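# Open day at the Gerenholm hall: questions and answers

Last updated 2018-08-11

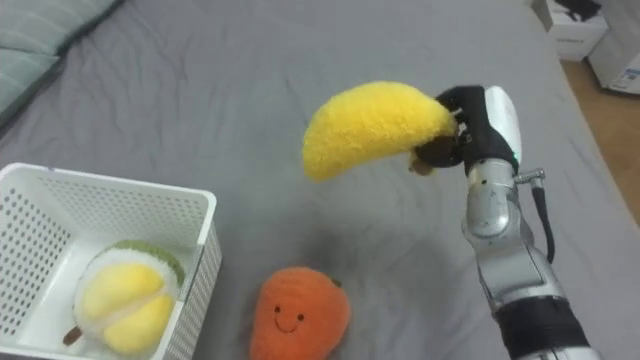 *The bedroom corner: banana in the hand, durian in the basket, mango still on the sheet.*

Many visitors write to us with the same questions before they come, so we have collected the answers on one page. If yours is missing, please use the form on the Zenley website, and we will try to reply before the open day.

## Before you come

**Do I have to book?**

Yes, for the demonstrations. The hall itself is open to everybody, but each demonstration takes a group of 16 persons and the places are given by booking. If a group is not full, we call it out at the entrance and you may join.

**What does it cost?**

Nothing. Coffee and sandwiches are sold in the entrance hall, card or cash.

**How do I get there?**

From Eide, take the bus in direction Rurnport and get off at Gerenholm School. The bus is number 17. Then walk past the school and turn left at the boat shed. The parking in front of the hall is kept for visitors who have difficulty walking, all others please park at the school.

**How many people usually come?**

At our last open day, in December, we had 565 visitors. The busiest time was just after lunch. If you don't like a crowd, choose one of the morning groups.

## The bedroom demonstration

**What will I see?**

A robot arm with a fingered hand tidies soft toys from a bed. There is a gray sheet, a pillow, a white plastic basket and some plush fruits, and the task is to get the fruits into the basket. One demonstration lasts as long as the tidying lasts, and after it there is time for questions.

**Why plush fruits and not real ones?**

We do have real fruit at the kitchen table, on the other side of the hall. For the bed we wanted things which a family could find on a bed. Soft toys are also a good exercise for the hand. They give way when you squeeze them, and a curved one, such as the banana, must be held differently than a round one.

**Is it difficult for a robot to work on a bed?**

More difficult than on a table, yes. A table is flat and stays where it is. A sheet makes folds, and the folds change every time when something is lifted or put down. The mattress also sinks a little under a push. We do not smooth the sheet between two groups, so your group may see other wrinkles than the group before you.

**What is the green light at the wrist?**

It shows that the hand has power and is connected. It does not tell you if the grip is good. For this you must look at the fingers.

**Does the robot always succeed?**

No. Sometimes a toy slips from the fingers or lands beside the basket. In this case we let the arm try again, and we ask you for some patience. The mango is the one which rolls most easily.

**Is somebody steering it?**

In the first half of each demonstration, yes. One of our operators moves the arm from a desk next to the bedroom corner, and you are welcome to look over the shoulder. In the second half the arm works from its training. For this task it has learned from more than 3000 recorded attempts.

**May I try to steer it myself?**

After the last group of the day we open the desk for visitors from 12 years. You write your name on the list at the desk and receive a few minutes each. The arm runs at reduced speed then.

## Safety and children

**May children come?**

Gladly. Children under 12 must be together with an adult. Small children may sit on the mats in front, behind the yellow tape.

**May we touch the robot?**

Not while it is working. Please also don't reach over the bed to help when a toy has fallen, even if it is near to you. Our staff will stop the arm first and then pick it up.

**Can my child hold the toys?**

There is a box with toys for this purpose at the entrance. The ones on the bed must stay there until the end of the day.

## Other questions

**May I take photos?**

Yes, but without flash. The metal of the arm is shiny and the flash reflects strongly.

**Is the hall accessible with a wheelchair?**

Yes. The side door has no step, and there is a free place at the front in every group.

**Can our school class visit on another day?**

Yes. Write to us with the age of the pupils and two or three possible dates. Classes from Eide and Rurnport can also ask for the bus tickets to be paid by Zenley.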